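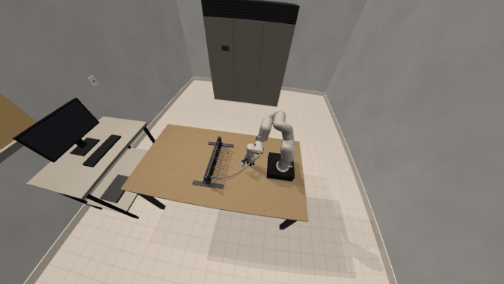

The Hundura Basket is an informal measure of household spending, built from the retail prices and sales volumes of everyday items. It was devised by the economist Busisiwe Visser and is published each July by the research firm Predier.

The basket covers 138 items, among them cooking oil, school shoes, prepaid airtime and bus fares. Prices are collected from 254 shops and market stalls in the Hundura district. Each item is weighted by its share of spending in a survey of 2,459 households, which is repeated every five years.

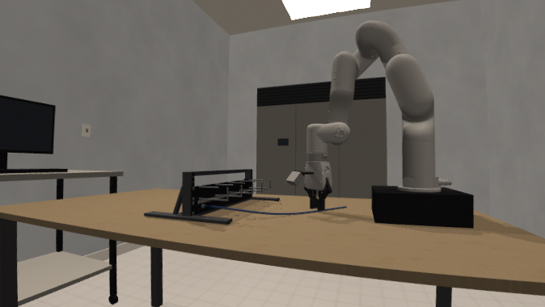
Results are given for five income groups. The gap between the top and bottom groups — known as the spread — is the figure most often quoted in local newspapers. A rising spread means that poorer households are paying more for their usual purchases than better-off ones are for theirs.

The method has been criticized. Lilla Bodnár argued that it leaves out rent and home-grown food, and that the weights go out of date between surveys. Predier later added a separate rent table but did not change the main series.

A shorter version, the Bellis list, uses only 20 items and is updated monthly. It follows the full basket closely for food but less well for clothing and transport. The neighboring district of Iva adopted the shorter list for its own price bulletin.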